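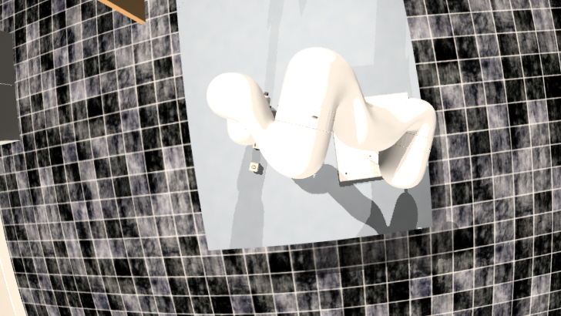
Looking after a small bench arm

Tips from the Dumport workshop, collected by Glenys Lockwood

These notes are for a single white arm bolted to a bench or low platform and used for picking up small parts. Ours is a Tivuro. Most of it will suit any arm of the same size, but go by your own manual for bolt settings and grease.

Before you start
Fold the arm, switch off at the wall and wait for the lights on the controller to go out. Support the upper link with one hand if you are going to release a brake. It drops faster than you expect.

Wiping down
Use a soft cloth, barely damp, with a drop of washing-up liquid. Wipe along the covers and then go round the seams with a dry cotton bud. Keep sprays away from the joints. Kitchen scouring cream takes the shine off and the patch will hold dirt from then on.

The base plate
Check the bolts every 200 hours of running. Go corner to corner, a little at a time, and do not pull one right down before the others are snug. Draw a line in paint pen across each bolt head and on to the plate. If the line has split, the bolt has moved.

If the arm has started missing its pick by a small amount each time, look at the base before you touch the program. Suleiman Isah spent most of an August morning re-teaching points on ours with a bolt loose.

Fingertips
Clean them with a cloth and a little surgical spirit, then let them dry. Change both tips together, even if only one is worn. After changing them, close the gripper slowly on a test block and see that both sides touch at the same moment. Any light-coloured cube with square edges will do for a block.

Cables
Leave enough slack for the wrist to turn fully both ways. Ties should be loose enough to slide a pencil under. Look for shiny patches on the sleeve, where it has been rubbing.

Finding home again
Run the homing routine after any work on the base or joints, at low speed, with a hand on the stop button. Ours is set to 9 per cent for this. Save the old positions to a memory stick first and write the date on the label.

Squeaks
A squeak at one point of the travel is often a cover touching its neighbour. Slacken the cover screws, shift it slightly and nip them up again. A grinding noise is a job for the supplier.

Last updated 13 Nov 2022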